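How to Budget for Hand-Held Grippers Before You Buy Six of Something

Posted 2020-10-22 by Chiến Hồ, Bement

Every equipment budget I have been handed starts with the price of the gripper. It is a reasonable place to start, in the way that the price of the horse is a reasonable place to start if you have never fed a horse.

These are the steps I use now for a small collection program, meaning a handful of hand-held grippers that go out to people's homes and come back with recordings of ordinary chores. If you are buying a robot arm that gets bolted to a floor, most of this still applies, except that the floor will be clean.

Step 1. Write down the chores before you open a catalog

Make a list of what the gripper has to pick up. Use nouns. "General household manipulation" will get you a quote for whatever the vendor has too many of. "Socks, clothespins, spoons, a bowl with stuff in it" will get you a phone call from somebody who knows what finger pads are.

Sort the list by size. The smallest thing on it decides your fingertips and the biggest decides how far they have to open. If one gripper can't do both, you have a second line in the budget, and it's better to meet it now than in August, when I met mine.

Step 2. Separate the tool from everything that hangs off it

Ask for an itemized quote. Vendors dislike this and will offer you a bundle. Take the bundle price, say thank you, and ask for the itemized one again. You want to see separate lines for:

Gripper body
Finger pads, as spares
Camera and mount
Storage cards
Batteries and chargers
Case
Shipping, both ways, for when it breaks

Our first quote from Sondora was one line long. The second ran to 17 lines, and four of them were cables. I had budgeted for zero cables. The Erker quote came itemized on the first try, with a line called "misc." that cost more than the case.

Step 3. Put the pads in as a consumable

Pads are rubber and they spend their lives rubbing on things. I set aside $300 per gripper for pads and screws in the first year. Phúc Ông, who signs for all this, asked why screws needed a budget. I put one on his desk and asked him to find a replacement locally. He approved the line.

Order the spares with the gripper. A second shipment of rubber costs very nearly what the rubber does.

Step 4. Budget for the room you will get

Catalog photos are shot on a white table with one red cube on it. Your money is going to be spent in somebody's bedroom, so plan the purchase around bedrooms. Before I commit to a quantity, I go through some footage from a trial unit and write down what the place demands of the equipment: how narrow the housing has to be to get between the bed and the wall, whether the tool is comfortable held down near the floor, how it copes with a patterned quilt, a patterned pillow and small metal clips in a bowl, all in one session.

Then each answer gets a dollar figure or gets crossed out. Floor work meant a wrist strap and a lighter battery for us. Clips and other little metal things meant the finer pads, which cost more and are sold in pairs, so naturally the minimum order is three.
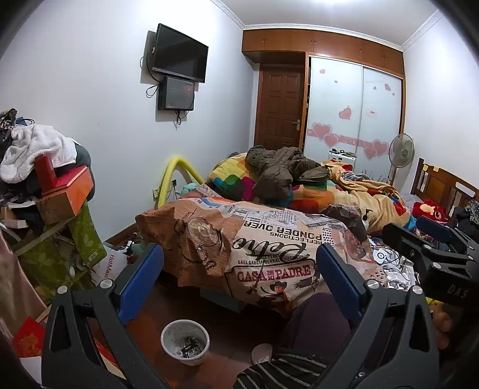
Step 5. Price the hours

Nobody's spreadsheet likes this step. A gripper with no one holding it collects nothing, and people expect to be paid even for the half hour spent looking for the charger. Work out:

Setup time per home
Recording time per home
Travel
Time to copy the files off and check them

For our pilot the hours came to more than double the hardware. If yours come to less, check whether you have forgotten travel. I had.

Step 6. Buy one, then wait

Buy a single unit and use it on your real list from Step 1 for a few weeks. Our trial unit cost $754 with shipping. The same unit in a pack of six would have been $600, and the sales rep reminded me of this often, in writing. The extra $154 told us that the case latch was no good and that the grip was too big for two of our people. Six of those would have been a very well-priced mistake.

Keep a plain notebook with the trial unit. Anything that annoys the person holding it goes in, dated or not, rude or not. Ours is mostly about the latch.

Step 7. Ask for the dull things in writing

How long are spare parts kept in stock? Who pays freight on a warranty return? Can the pads be swapped by the person holding the tool, or does it go back to the shop? Đàm, our third bidder, answered all of these in one email on the same afternoon, and I moved them up the list before I had even looked at the price. (I did then look at the price. They stayed moved up.)

Step 8. Add the line you don't want to add

Last, put in a contingency and label it clearly, so it can't be mistaken for money left over. Ours is called "Floor," after the place most of the equipment lands. Phúc has tried to cut it twice. It is currently paying for a charger.

If you want the blank version of my worksheet, ask through the contact page. The cable section is on its own tab.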